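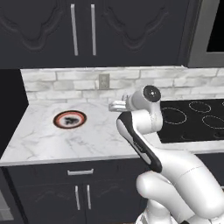
*Plan de travail en marbre blanc et meubles hauts anthracite.*

**COMMUNIQUÉ DE PRESSE**

Plelludmont, le 30 septembre 2021

# Imby ouvre son grand concours de recettes de famille et invite tout Plelludmont à sortir ses vieux cahiers

Il y a dans presque toutes les maisons de Plelludmont un cahier à spirale, une boîte à biscuits remplie de fiches ou une enveloppe glissée entre deux livres, où dort la recette de la soupe du dimanche ou du gâteau qu'on ne fait qu'aux anniversaires. C'est à ces papiers tachés de beurre que pense Imby, cuisiniste installé au centre du bourg, en lançant cet automne la deuxième édition de son concours de recettes de famille, en partenariat avec la librairie Onyshchenko et avec nos amis de Comholm, la ville jumelle, qui participent pour la première fois et s'en réjouissent autant que nous !

L'an dernier, 206 recettes nous sont parvenues, par la poste, par courriel et, pour beaucoup, de la main à la main, au comptoir du magasin, avec le temps qu'il faut pour raconter d'où elles viennent. Nous avons reçu des soupes au lard, des fars, des confitures de rhubarbe, un pâté de lapin dont la cuisson tient sur deux pages, et une tarte aux oignons rédigée tout entière en vers. Lire tout cela nous a occupés une bonne partie de l'hiver, et nous recommençons avec grand plaisir.

## Comment participer

Le concours est gratuit et ouvert à tous, quel que soit l'âge, que l'on habite Plelludmont, une commune voisine ou Comholm. Chaque foyer peut proposer jusqu'à trois recettes, salées ou sucrées, accompagnées de quelques lignes sur leur histoire : qui la préparait, à quelle occasion, ce qu'on a changé depuis (un peu moins de sucre, souvent, ou du beurre à la place du saindoux).

Les recettes manuscrites sont les bienvenues, y compris quand les quantités se résument à « un bon verre » ou « ce qu'il faut de farine ». Nous prendrons le temps de les essayer et, au besoin, de vous appeler pour préciser les choses. Les originaux sont rendus à leurs propriétaires.

Les bulletins sont à retirer chez Imby ou à la librairie Onyshchenko, où l'on trouvera également une urne pour les déposer. 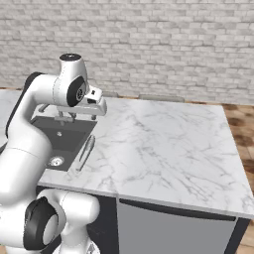
Une première lecture permettra de retenir 20 recettes, qui seront toutes cuisinées puis goûtées en février par un jury composé d'habitants des deux communes. Pas de grands chefs autour de la table, mais des gens qui aiment manger et qui savent dire pourquoi ! Le jury regardera le goût, bien sûr, la clarté des explications et aussi le petit texte qui accompagne la recette, auquel nous tenons beaucoup.

## Ce que l'on peut gagner

Le premier prix est un cours de cuisine pour quatre personnes, suivi d'un repas préparé ensemble. Viennent ensuite des bons d'achat à la librairie, des paniers de producteurs et, dans la catégorie des moins de 14 ans, un tablier brodé au prénom de chaque lauréat.

Les recettes retenues seront réunies dans un livre illustré, dont les textes paraîtront en français et dans la langue de nos voisins de Comholm. Il sera vendu 10 euros à la librairie Onyshchenko, et les bénéfices iront à la bibliothèque des écoles de Plelludmont, qui souhaite étoffer son rayon consacré à la cuisine et au jardin.

## Des soirées pour retrouver le goût d'écrire

Parce qu'il n'est pas toujours facile de mettre par écrit un geste que l'on fait les yeux fermés, la librairie propose tout l'automne des soirées d'écriture, autour d'une tisane et d'une part de cake. On y vient avec un souvenir, un ingrédient ou simplement l'envie d'écouter les autres. L'entrée est libre et les grands-parents accompagnés de leurs petits-enfants y sont particulièrement attendus.

## À propos d'Imby

Imby conçoit et installe des cuisines à Plelludmont et dans les environs. L'entreprise prête volontiers son magasin aux dégustations et aux rencontres de la commune.

**Contact presse et renseignements :** au comptoir d'Imby, à Plelludmont, aux heures d'ouverture du magasin. Le règlement complet du concours est disponible sur simple demande.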